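Search jobs, rooms, notices
Go

TOWEL FOLDERS / LINEN SORTERS WANTED - Treladwood laundry room, casual, start straight away

Posted Monday, January 26, 2015

Need people who can fold. Towels mostly, face cloths, hand towels, some sheets. Casual shifts at the Treladwood site, ground floor, door beside the loading bay. Varkach Linen looks after the washing and folding for the guesthouses on the hill plus the Divimari pool, and the pool has doubled its order over summer so we are well behind.

Last week 2,156 pieces went over the tables. Most of it small stuff. Small stuff is the slow bit, everyone thinks its the sheets.

What you'd be doing

- pulling cloths out of the tubs and shaking them out, they come out of the dryer in knots
- sorting by colour. Whites, greys, the purples and the dark blues all go to different customers, please dont mix them
- folding to the card on the wall (thirds then half for hand towels, quarters for face cloths)
- putting aside anything stained, frayed or with a pulled thread
- stacking, tying, labelling, onto the trolley
- wiping down tables at end of shift and sweeping up the lint

No experience needed. If you've worked in a hotel or a motel, great, tell us, but you'll have to learn our fold anyway. Pool towels get rolled and not folded. Sowa room does the rolling, you may get moved over there for a day if they're short.

Shifts

Mornings 6.30 to 11, afternoons 12 to 4.30. Pick one or the other, or both if you're mad keen. Min. 2 shifts a week. School hours can be sorted, ask. No nights.

Pay is the casual rate, paid fortnightly. Parking out the back, free. Bus 131 stops at the corner and it's a short walk from there.

What we ask

On your feet the whole shift. Some lifting, tubs are on wheels but the bundles aren't. Closed shoes. Long hair tied back. Comfortable clothes you dont mind getting fluff on, a T-shirt is fine, no uniform. Rings and bracelets off please, they catch the loops in the towelling and then thats a towel in the rag bin.

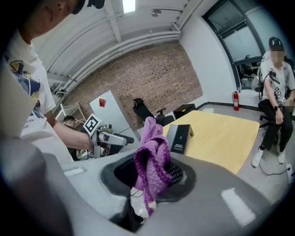 Fluffy cloths are the fiddly ones. Hold by two corners, one good shake, lay flat, smooth from the middle out. If it's still twisted shake it agian. Don't fold over a twist, the stack leans and the whole bundle has to be redone. You'll get the hang of it in a morning.

Trial shift is paid, two hours, you fold alongside one of the regulars.

How to apply

Ring or drop in and ask for Hubert Czarnecka. Mornings are best, he's on the vans after lunch. No resume needed, just a bit of paper with your name, phone number, which days you can do and when you could start. Or leave it in the grey letterbox by the door, write FOLDING on the front. Quote job 581 if you ring so the office knows which one you're after.

We'll be filling spots as people come in so don't hang about.

2 comments | 4 shares

More recent notices
Van driver, linen run, early starts
Divimari pool - kiosk staff, weekends
Ironing hand, Sowa room, part time
Wanted: old towels for rags, clean, any colour
Room cleaner, Treladwood, mornings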